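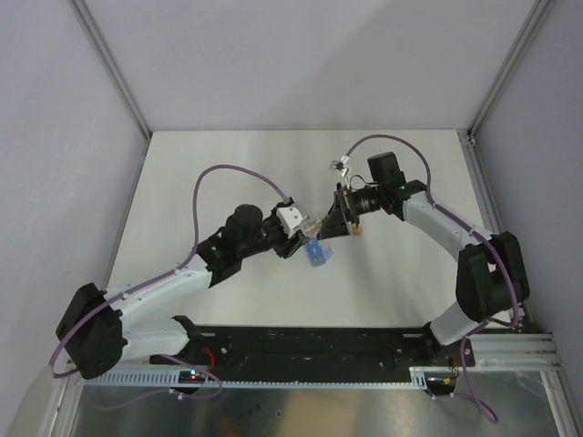
Cellule bimanuelle Osbridge : règles d'emploi et de maintenance

La cellule comprend deux bras montés sur une embase commune, un plan de travail blanc et une enceinte. L'option de contrôle Trundden (2 370 € HT) ajoute le relevé périodique de l'effort de serrage. Profondeur utile du plan : 455 mm.

Zone commune
Un seul bras à la fois est autorisé à entrer dans la zone commune, sauf pendant un transfert déclaré au programme. Pendant le transfert, la vitesse est limitée des deux côtés et le bras donneur ne s'ouvre qu'après confirmation de prise par le bras receveur.

Préhension de pièces creuses
Les piluliers en plastique translucide, à compartiments et couvercles articulés, se déforment sous un serrage excessif. Régler l'effort sur la pièce la plus souple du lot. Contrôler les patins des doigts : toute rayure profonde ou fibre accrochée impose un nettoyage ou un remplacement. 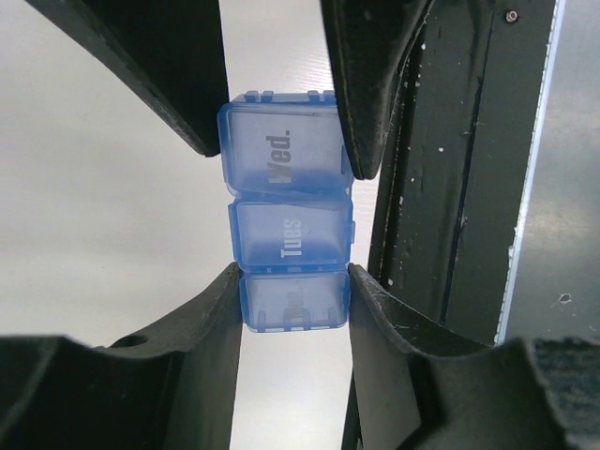
Un exploitant du site de Margaritis signale que le réglage fait sur pièce neuve ne tient pas pour des couvercles déjà manipulés, et demande que la notice impose un second essai. La demande est reprise dans la présente version : essai obligatoire sur 2 pièces, l'une neuve, l'autre usagée.

Câblage
Les câbles violets suivent les segments des bras et gardent une boucle libre au-dessus du poignet. Ne pas raccourcir cette boucle. Vérifier les attaches toutes les 32 heures de marche, bras hors énergie.

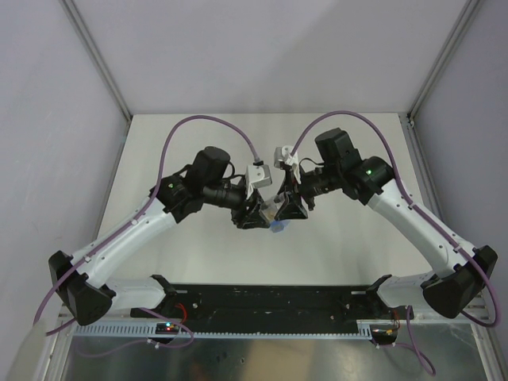

Cahier technique Iltireck, n° 32, p. 2

Avant toute intervention dans l'enceinte, consigner l'alimentation. Un voyant éteint ne vaut pas preuve d'absence de tension. Reporter chaque réglage d'effort au registre de la cellule, avec la référence de la pièce.

Dernière mise à jour : juillet
Contact | © Osbridge | Haut de page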